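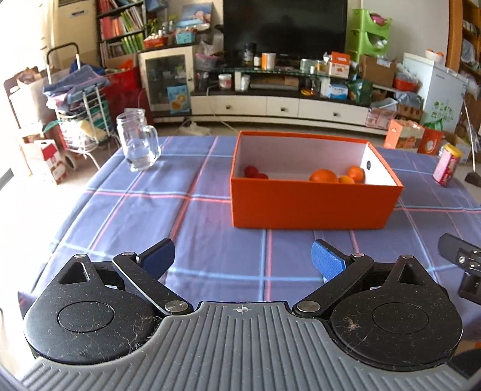

# Unit 4: Keeping Fruit and Vegetables at Home

Household Management, Anlow Adult Learning Center
Handout 4, for use with the Trustutari workbook

Bring this sheet to class along with your storage log. We will go over the log first, so have it filled in.

## 1. Where produce ends up

In a small home the kitchen counter is often full, and fresh food gets put down on the nearest table. The living room table is a common spot. It works for some things and not for others. Before you choose a place, check three points:

- Direct sun during the afternoon
- Warm or cold air from a heater or an air conditioner
- Whether people walk past it often enough to see what needs eating

The last point is the one students skip. Fruit in plain view gets eaten. Fruit in a closed cabinet gets found later.

## 2. Tomatoes

Store whole tomatoes at room temperature until they are ripe. Put them stem side down, in one layer if there is room. Once they are fully ripe you can move them to the refrigerator for a few days. Take them out an hour before serving.

Small tomatoes keep well in an open box. Check the bottom ones by lifting them, since a soft spot usually starts where the skin touches something.

Cut tomatoes go in the refrigerator, covered.

## 3. Oranges

Oranges do not ripen further after picking, so buy them ready to eat. They hold for about a week at room temperature and longer in the refrigerator drawer. Do not seal them in a plastic bag. Moisture collects and mold follows.

If one orange has mold, throw it out, wipe the box, and check every orange that was touching it.

## 4. Sharing one box

A single open box can hold tomatoes and oranges together for a short time. Keep each kind on its own side. Large oranges should not sit on top of tomatoes. When the box is moved, carry it level so the fruit does not roll across.

Line the box with a paper towel if the inside is a light color and you want to keep it clean. Change the towel when you refill the box.

Good boxes for this are low and stiff, with a wide opening. A reused gift or shoe box is fine if it is clean and has no smell.

## 5. The rest of the table

- Empty glasses and mugs go back to the kitchen before the box is filled.
- Stand cans upright. A can on its side will roll if the table is bumped.
- Shake out a cloth tablecloth outdoors, then wash it. Plaid hides juice stains, so look closely around the box.
- Jars, tins, and cartons kept on open shelves should be turned so the labels face out. Put the oldest in front.

## 6. Storage log

Make one line for each item. Write what it is, where you put it, the day you brought it home, and the day it was eaten or thrown out. Keep the log for 2 weeks.

Sample lines:

| Item | Place | In | Out | Eaten or thrown out |
|---|---|---|---|---|
| Tomatoes | Box, table | Day 1 | Day 4 | Eaten |
| Oranges | Box, table | Day 1 | Day 6 | Eaten |
| Half tomato | Refrigerator | Day 4 | Day 5 | Eaten |

## Reading

Trustutari workbook, page 171, and the chart on the page after it. Skip the section on canning. We get to that in May.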